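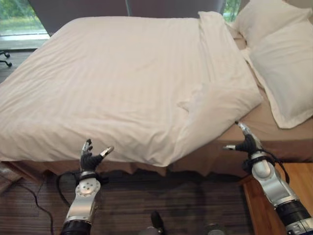
A returning participant wrote after the last round that the corner fold took her longer than the rest of the bed put together, and asked whether the next study would allow more time for it. It will. The time limit for the fold has been removed, and the revised procedure is set out in this call.

Call for participants: bed making and linen handling study
Posted 20/12/2019
Reference: 889

Ploronex is recruiting adults to take part in a study of how people make and turn down a double bed. The results will be used to revise the written instructions supplied with Drimus bed linen and the training sheets used by housekeeping staff at Nikolaidis guest houses.

Sessions start in January and are held in a furnished ground-floor bedroom at the Falach site. Places are limited to 57.

What the work involves

Each participant attends one session. The bed is stripped before arrival. The participant makes it from the mattress up, in this order: bed skirt, fitted sheet, pillowcases, duvet cover, duvet. The skirt must hang straight, with the pleats flat and the hem at the carpet. The fitted sheet is beige and the duvet is white with a woven tone-on-tone stripe. The stripe is faint and is used for alignment, so participants should be able to see low-contrast patterns, with glasses if needed.

When the bed is made, the participant turns back one corner of the duvet on the diagonal so that the sheet shows. Two pillows are then placed at the head, on the same side as the fold. Small creases in the duvet are acceptable and do not need to be smoothed out by hand. The overhang at the foot is measured by staff after the participant steps away.

The task is done three times. Between runs there is a short break while the bed is stripped again. After the third run the participant fills in a two-page form on reach, bending, grip and the clarity of the instructions.

Who can apply

Applicants must be 18 or older and able to lift one side of a double mattress to knee height. Experience in hotels, care homes or laundries is useful but not required. Both left-handed and right-handed people are needed. People with a current back, shoulder or wrist injury cannot be accepted. Anyone with an allergy to feathers or laundry detergent should state this on the form.

Payment

Each completed session is paid at a flat rate of $57. Travel is not covered. A participant who stops early is paid for the runs completed.

Practical points

Wear flat shoes and clothes that allow bending. Rings and bracelets must be taken off, as they snag the duvet cover. The curtains may be opened or closed on request before the first run, but not between runs. Room lighting stays the same throughout.

How to apply

Request form 466 from the Ploronex front desk and return it by mail or in person. Quote reference 889 on the envelope. State your height, your dominant hand and whether you usually make a bed alone or with another person. Applicants who took part in the previous round may apply again and should write "returning" at the top of the form.

Session times are assigned in the order forms are received. Changes need two working days' notice.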